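Grasp Choice in a Cluttered Bin: Does Looking Twice Help?

Final project report, Robot Manipulation Lab
Team: Mavis Mbeki, Ramil Samonte, Marisol Brannigan
Project advisor: Wanda Sorensen
Submitted Tuesday, June 30, 2026

Why we picked this

When we started the course, all three of us wanted to do bin picking. It sounds easy. You put some household stuff in a bin, the arm reaches in, and things come out one at a time. Then you watch an arm try for the same soft pouch over and over and you start to see how much is going on in that one small motion!

Our question was pretty narrow. The lab already had a grasp scorer called Curna, which looks at a depth picture of the bin and gives every possible grasp a score. The arm goes for the top one. We wanted to know if the arm would do better if it stopped partway down, took a second look from close up, and scored the nearby grasps again before closing. We called our version Flarnex, mostly because Ramil had already named the folder that.

Method

Both versions used the same arm, the same gripper and the same pile of objects. We tried to mix things that are hard for different reasons: soft items that fold, shiny or clear items that the depth sensor doesn't like, and hard plastic shapes that roll away if you touch them off center. Before each round we dumped everything into the bin from a box and didn't tidy it. If something landed against a wall, it stayed there.

A round was over when the bin was empty or when the arm missed 5 times in a row. We ran 2000 grasp attempts in total, half with Curna alone and half with the second look turned on. A grasp counted as good only if the object left the bin and stayed in the fingers until the drop-off point. Dropping it on the way was a miss, even if it fell in the right place (this caused some arguing, and Marisol won).

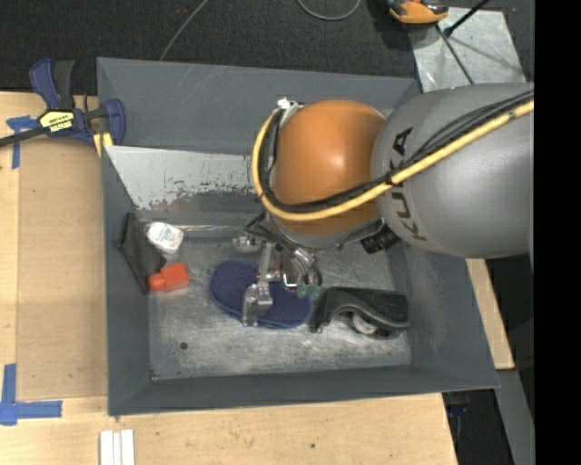 The second look happens at a fixed height above the target. We first tried letting the program choose the height, but it kept picking spots where the gripper blocked its own view. A fixed height was dull and worked much better. From there we let the grasp move a short distance sideways and turn a little, and nothing more. If no nearby grasp scored higher than the original, the arm went ahead with the first plan.

We also had to do something about the walls. Curna treats the bin as if it were just a floor, so it loves grasps that would put a finger through the side. Mavis wrote a check that throws those out before scoring. Both versions got the check, so it doesn't favor either one.

Results

Out of the 2000 attempts, 1727 were good by our rule. The second look did better than Curna alone, and the gap was much bigger than we had hoped for on soft items. With a pouch or anything else that sags, the first picture from up high often puts the grasp on a fold that isn't really thick enough to hold. From close up the scorer can see that and slides over to a better spot. Watching it make that little sideways correction for the first time was the best moment of the whole project - we ran it again right away just to see it twice.

On hard objects the two versions came out nearly the same. Clear objects were a letdown. The sensor gets so few good points on them that a closer look mostly gives you a closer look at missing data.

The cost is time. The second look adds a pause to every attempt, good or bad. We logged 31 cases where the close-up view talked the arm out of a grasp that we think would have been fine. We can't prove that, because the arm never tried the first plan, but we went through the saved pictures together and agreed on all of them. Most were objects lying right against a wall, where the close view is partly shadowed.

What went wrong

Calibration drift ate most of a week. The grasps were landing slightly to one side and we blamed the scorer, then the wall check, then each other. Gervasio Salinas from the lab across the hall asked when we had last calibrated the camera. We had not done it since the first day. All attempts from before the fix were thrown out and are not in the 2000.

We also changed the order of our rounds late. At first we ran all the Curna rounds and then all the Flarnex rounds, and Wanda pointed out that worn fingertips could make the second batch look worse. We started over and switched versions after every round.

Next steps

We'd like to skip the second look when the first score is already very high. Our logs suggest this would save a lot of the pauses on hard objects, and it only needs a cutoff value. Mavis is also curious about doing the close-up from a slight angle, which might help with the wall shadows. The code and logs are in the shared course folder under Flarnex, with a readme that Ramil promises to finish.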